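Medero opens bookings for short-stay study desks at Grurnidetti building

Jul 25, 2026

Medero has opened bookings for its study desks on the ground floor of the Grurnidetti building, giving students and home workers a place to sit by the hour or by the day. The desks can be booked from this morning through the Medero website or at the front counter.

The space has 60 desks spread over three rooms. Two of the rooms are for quiet work and the third is for people who need to talk, whether on a call or with others. All three have the same opening hours, from eight in the morning until ten at night, and the same prices.

Medero first asked local people what they wanted from the ground floor in February. It received 883 replies, most of them from people under 25. The most common request was for somewhere to work in the evening after the library closes. The second was for plug sockets, and the third was for a rule about phone calls. Plans for a larger café, which had been part of the first drawings, were dropped after the replies came in and the floor area was given over to desks.

The building was used as a furniture showroom until the lease ended. Work to convert it was carried out by Tawfik, which also fitted the new lighting and the ramp at the side entrance. The old goods lift has been kept but is not open to the public. The first floor is still being worked on and will be let separately.

An hour at a desk costs £2 and a full day costs £7. People with a student card pay half of the hourly price before noon. A monthly pass will be added to the booking site in the autumn, once Medero has a clearer idea of which hours are busiest. Desks are held for 20 minutes after the start of a booking and are then released to anyone waiting.

Bookings are run on Sikilard, the same system Medero uses at its two other sites. Existing customers can sign in with the details they already have, and any credit on their account can be spent at the new rooms. Credit bought before the opening keeps its original end date.

Wi-fi is included in the price and does not need a separate code. Cold food and drinks with lids may be taken to any desk. Hot food should be eaten in the entrance hall, where there is seating along the window. Lockers are free with a day booking — a £1 coin is needed and is returned — and should be emptied by closing time.

Before the opening, Medero ran a trial period in which 700 bookings were made. Evening hours filled first, and the talking room was busier than expected on exam weeks. As a result, the door between that room and the larger quiet room has been replaced with a heavier one, and the printer has been moved out to the hall. The chairs were also changed after several people asked for a higher back. 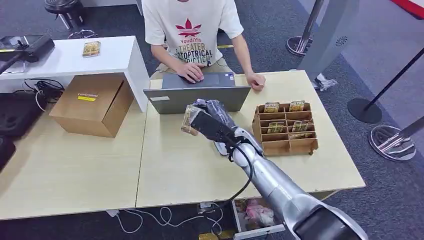 Asmaa Abou Zeid said the later closing time mattered more to her than the price, and that she would like to see the rooms open on public holidays as well. She added that two hours was the right length for a booking in the evening, but that it was too short for anyone writing up coursework, and asked for the limit at busy times to be looked at again.

Medero said the two-hour limit applies only between five and eight in the evening and will be reviewed when the autumn term begins. Holiday opening is not planned for this year.

School and college groups can reserve up to 12 desks together in the talking room. Group bookings have to be made at least a week ahead and must include the name of one adult who will be present throughout. They cannot be made online at present and should be arranged at the counter.

The side entrance on the car park side has step-free access, and four of the desks can be raised or lowered. These can be chosen when booking. Bicycle stands are at the rear of the building, next to the bin store. There is no customer parking on the site.

Notes to editors

Medero runs bookable work and study rooms at three sites. The Grurnidetti building is its largest. Requests for visits should be made to the front counter during opening hours.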